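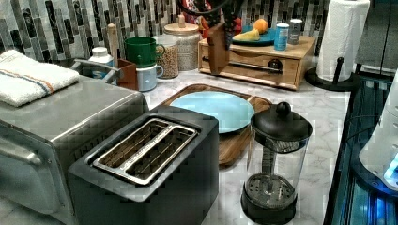 toaster oven corner, towel on top, mosaic tile behind. thread about bread follows, sorry in advance to anyone who muted the word sourdough

1/ So I've been making toast for dinner three nights a week since October and I have opinions now. Mostly about rye. Some about butter. One very strong one about freezing loaves whole (don't!!)

2/ It started when the bakery in Ludovcombe changed its hours and I could only get there at closing, when the dark rye is half price and nobody else wants it. I bought two loaves. Then I bought four. My freezer is full of bricks.

3/ Slice BEFORE you freeze. I know everyone says this. I didn't listen and spent a whole evening sawing at a frozen loaf with my good knife. Teemu Huttunen heard me through the wall and texted to ask if I was renovating.

4/ For dark rye straight from the freezer I go low first, then turn it right up for the last bit so the edges catch. A pop-up toaster gives you a burnt outside and a cold middle. The toaster oven wins this one and I will not be taking replies.

5/ Toppings, current ranking:
– butter and too much salt
– sardines, lemon, black pepper
– mashed peas with mint
– honey and the sharpest cheddar you can find
Avocado isn't on the list, it's priced like jewellery at my local.

6/ Umesh Goel put me onto grating a frozen tomato over hot toast. Sounds like a prank. It melts into this pink slush with the oil and salt and I've had it for breakfast every day this week.

7/ A few of you asked about the seeded one I posted last month. That's Eero Juntunen's recipe, 15 minutes of actual work and then it sits overnight. I halve the molasses because I like it less sweet. He disagrees and has told me so – twice.

8/ Things I tried that were bad: cinnamon on rye with caraway in it. Leftover curry under cheese (too wet, slid off). Marmalade and feta, which my sister swears by and she's welcome to it.

9/ Crumb tray! Please empty yours. I left mine all winter and the whole flat smelled like a campfire every time I made a cheese one. Took me ages to work out where it was coming from, I'd been blaming downstairs.

10/ Next up is a proper malt loaf. I've got the malt extract, I've got the raisins, I have not got a tin the right size. If anyone near Bravine has a narrow one they never use, I'll swap you half a loaf and a jar of plum jam. The jam's a bit runny but the flavour's good.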